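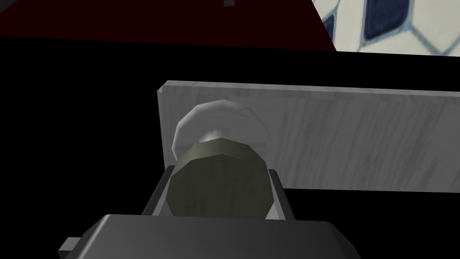 So which gripper should you put on a simulated arm if you can only pick one? For cramped spots I'd go with the slim two-finger one, and I'd keep something chunkier in reserve for round objects.

I've had the Uvstead test build open on my second monitor since February, and the folks at Flaltar finally put out their comparison notes for it this morning. They ran 472 attempts in simulation, split across two grippers and two controllers, and I read the whole thing over coffee (twice, and I still had to go back for the tables!). The short version is that the controller made a bigger difference than the fingers did. The older Paewai controller tends to rush the last bit of a reach, and the new Trerkumeck one slows down and lets you set how hard it closes.

The part I liked best is the two-arm work in tight places. A doorway on one side, a big red crate on the other, and both arms have to share what's left. I've tried my own version of this at home and I spent most of an evening bumping elbows - it's so much harder than a bare tabletop.
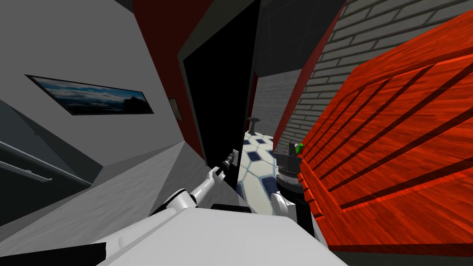 Flaltar should have tested more camera positions before saying anything about controllers, one reader wrote to me after I mentioned the notes on the mailing list. With the view tipped that far over, a small target right up against a crate is a depth problem first and a grip problem second, and no closing force setting will fix it.

Fair point, and the notes do admit that all the tight-space runs used the same 16 camera setups. I'd love to see a second round with the camera moved down to the wrist. Flaltar says one is planned, with 100 runs for each controller and the same room layout, so we can compare them straight across.

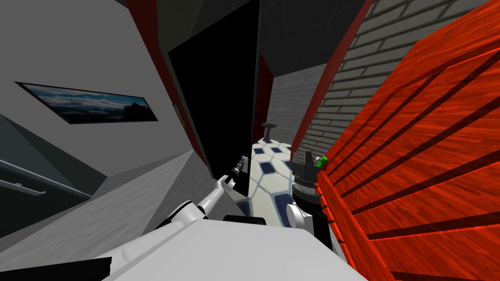 Both arms at work beside the red crate, in simulation.

The settings files are up on the Uvstead page now if you want to try it yourself. Start with the closing force at 70 percent and work down from there - mine was set way too high for weeks.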